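July, evening, kitchen table

I want to write this down while I still have it in the right order, because in the report for Voß I had to be short, and short is not always correct.

We are in the second week at Anberg with the motor job. Two arms, one table, and the arms must learn to handle the parts of a small motor without scratching them. The plan from Dresteck says 300 good runs before the end of the month. This morning we had 109. I was in a good mood, I had even brought plums.

The fault came shortly after ten. The left arm was in a slow move down and the gripper should have closed softly on the rim of a plate. It closed, and then the arm did not stop going down. It pushed. The force limit should have caught this and it did not. The film on the table made a noise like somebody standing on a crisp packet, and the right arm stayed where it was, as it should. I pressed the red button. I think it took me 2 seconds, and I am ashamed of one of them, since I was first looking at the screen to see if the number was real.

The number was code 603, which in the Clundel handbook means "sensor value not plausible". So the arm had noticed that it could not trust its own wrist, and it wrote this in the log, but it continued its move. For me this is the serious part. A bad sensor can happen. A bad sensor and a machine which goes on, this must not happen, and two days ago I had my own hand on that table to smooth the film.

After lunch we repeated the same move at very low speed, with the left gripper down at the plate and all of us behind the yellow line. 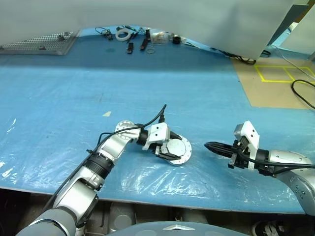

The colleague from Dresteck, on the phone, was of another opinion. According to him the stop worked, since a person pressed it and the arm stood still, and a person is part of the safety concept, so why do I write "failure" in the report? I answered that I am part of many things but I do not want to be a force limit. He laughed a little. Then he asked me to send the log, and his voice was more serious, so perhaps he understood.

I did send it. I also kept the word.

What we found until now: the arm reads the wrist sensor well when it is standing, and when the wrist turns far to the inside the value jumps. My suspicion is the cable. It runs in a big loop outside the arm, and at the end of the turn it may pull on its plug. I moved the wrist by hand with the power off and I believed to feel a resistance, but one can feel many things when one has a suspicion. Tomorrow we change the cable for a new one and see if the value still jumps. The missing stop is a separate matter, and this one is in the software from Clundel. I have asked them in writing that code 603 must stop both arms. Until there is an answer nobody goes over the line with power on, also not for one second, also not me.

In the afternoon we took the rotor and the stator, with long distances and nothing to be pressed.
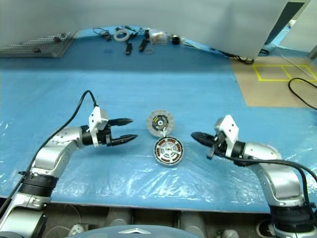
Motor parts between the two grippers, Anberg, July.

I did not count any of the afternoon runs, so the number on the whiteboard stays at 109. Voß will not be happy about it. The plums I forgot in the lab.

Still to do: order a second cable, ask for the longer loop holder, write to Clundel again if they are silent until noon. And put the red button nearer to my chair. It is only a long arm away now, but this morning it felt far.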